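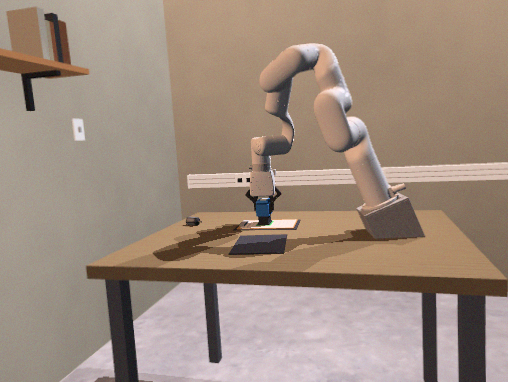 How Robots Practice Inside a Computer

Search articles Go

Suppose you want to teach a robot arm to pick up a small block and put it down on a spot you have marked. You could buy a robot arm, bolt it to a table, and let it try. It would miss the block a lot. It might knock it onto the floor, and then you would have to walk over, pick it up, and set it back on the table. Then the robot would try again, and you would have to wait.

Many robot researchers start another way. They build a pretend robot in a pretend room inside a computer, and they let the pretend robot do the practicing. This is called a simulation.

A simulation is something like a video game. There is a room, there are things in the room, and the things move when they are pushed. In most games, though, a person is holding the controller. In a robot simulation, the controls belong to a computer program, and the program is the one that has to learn.

What goes into the pretend room?

Somebody has to build it first. A robot arm is made from stiff parts, called links, and places where it can bend or turn, called joints. Your own arm has links and joints too. The part from your shoulder to your elbow is one link, and your elbow is a joint. A lot of robot arms have 7 joints, which lets them reach the same place in several different ways. Try this: put one fingertip on a table and keep it there. Now move your elbow up and down. Your finger stays put while the rest of your arm changes shape. A robot with enough joints can do the same.

The computer needs to know how long each link is, how heavy it is, and how far each joint can turn before it has to stop. If these numbers are wrong, the pretend robot will move in ways a real one can't.

At the end of the arm there is usually a gripper, which is the robot's hand. A simple gripper has two fingers that open and close. In a simulation it might hold a small blue block over a table all day long and never get tired, but it still has to squeeze hard enough. If it doesn't, the block slips.

Slipping comes from the rules of physics. The people who build the simulation have to put those rules in. Gravity pulls things down. Friction keeps things from sliding. Two solid objects can't be in the same place at once. The computer works out all of these rules again and again, many times for every second of pretend time. If it doesn't check often enough, strange things happen. A block can sink into a table, or shoot off into the air for no reason.

A pretend room can also have things that have nothing to do with the job. There may be walls, a shelf with books on it, or a light switch. The robot doesn't need a light switch to pick up a block. But a real robot with a camera will see all sorts of things that don't matter, and it has to learn to pay no attention to them. It helps to have a few in the practice room. Shadows are useful for the same reason. An arm throws dark shapes across a table when it moves, and a program that has never met a shadow could mistake one for an object.

How does the program learn?

There are two main ways, and researchers often mix them.

The first way is copying. A person steers the pretend robot through the job, using a joystick or a handheld controller. The computer saves everything: what the camera saw, where each joint was, and what the person told the robot to do next. After many of these lessons, the program starts to find the pattern. When the block is over there, move the hand that way. When the fingers are on both sides of the block, close them. Each lesson is called a demonstration.

The second way is trying things out. Nobody shows the program what to do. It moves the arm and gets a score. Moving the hand closer to the block might earn a few points. Lifting the block earns more. Getting the block to the right place earns the most. At the beginning the arm just waves around. Little by little, the program does more of what earned points and less of what didn't.

The second way can go wrong in odd ways, because the program only cares about the score. Suppose you give points whenever the block is above the table. The program might learn to fling the block upward instead of holding it. It did exactly what the points asked for. Then the researchers have to go back and write better rules for the score.

Lots of rooms at once

A computer can do something that a real laboratory can't do easily. It can make copies. One powerful computer could run 512 pretend rooms at the same time, each with its own table, its own arm, and its own block. Every arm practices, and what is learned in all of the rooms goes into the same program.

When a try ends, the computer puts everything back where it started. There is no walking over to pick up the block, and no broken fingers to fix. If the arm hits the table hard, nothing has been damaged, because there was no real arm and no real table.

The Nutdale test

A team at the Nutdale robot lab wanted to find out how much the practice room should change from one try to the next. Their pretend arm was called Lai. Its job was simple to explain: pick up a block, carry it, and hold it over a marked spot.

The team trained Lai's program 2 times, starting from nothing each time.

For the first training, the room was always the same. The light came from one side. The table was one color. The block started in one place, and so did the arm.

For the second training, the team changed things for every new try. Sometimes the light was bright and sometimes it was dim. The block was a little heavier or a little lighter, and it started in different places. The table changed color. Even the camera was moved by small amounts.

As you might guess, the first program learned faster. Its room never changed, so it had less to figure out. If you had stopped the test there, you would have picked the first program as the winner.

Then the team gave both programs new rooms that neither one had met before. Each program got 28 tries. The one that had practiced in the unchanging room did badly. It kept sending the hand to where the block used to be. In one sense it had never learned to look for the block. It had learned a path through the air, like someone who can play one song on the piano but can't read music.

The program from the changing rooms still made mistakes, mostly when the light was very dim. But it went to the block wherever the block was, and it finished far more of its tries.

Changing the room like this has a long name, domain randomization. "Domain" here means the pretend world, and "randomization" means changing it by chance, the way rolling dice does. The Nutdale team didn't invent the idea. They wanted to see how well it worked for their own arm and their own job.

From the computer to the real table

A program that works in a simulation doesn't always work on a real robot. Researchers call this problem the reality gap.

Real life is messier than a simulation. Real joints have a bit of wobble. Real fingers wear down and get dusty. A real camera picture can be blurry, and it reaches the computer a tiny moment late. In the simulation, the computer can know exactly where the block is. With a real block, the robot has to work it out from what its camera and other sensors tell it.

The Nutdale team sent the second program to a workshop in Sestmont, where it was loaded onto a real arm. The people there ran it slowly at first, with one hand near the stop button. The arm reached for the block and pushed it over. The real block was smoother than the pretend one, so the fingers slid.

The team went back to the simulation and made the pretend block more slippery in some of the rooms. They trained the program again and sent it back. This time the arm could hold the block, though it still set its fingers a little too high. Most robot work goes like this. You practice in the computer, try it for real, find out what was wrong, and practice some more.

For that reason, simulations haven't replaced real robots. The tests on a real arm tell the team which part of the pretend world needs fixing.

Try it yourself

You can feel the difference between the two kinds of practice without a computer. You need a cup, an eraser, and a partner.

Put the eraser on a table in front of you, and put the cup next to it. Look carefully at both. Now close your eyes, pick up the eraser, and drop it into the cup. Do this several times with everything in the same place. You will probably get good at it.

Next, keep your eyes closed while your partner moves the cup. Try again without feeling around for it. Your hand will go to the old place. That is what happened to the first program.

Now play a new version. Your partner moves the cup before every turn and taps it once on the table so you can hear where it is. It will be harder, and you will miss more at first. After a while, see whether you can find the cup in a spot your partner has never used.

Words to know

Simulation — a pretend world inside a computer that follows rules like the ones in the real world.

Link — a stiff part of a robot arm.

Joint — a place where a robot arm can bend or turn.

Gripper — the robot's hand.

Demonstration — a lesson in which a person steers the robot and the computer saves what happened.

Domain randomization — changing the pretend world by chance so the program doesn't get used to just one.

Reality gap — the difference between how things work in a simulation and how they work for real.

From Terport, science reading for ages 8 and up

28 shares 7 comments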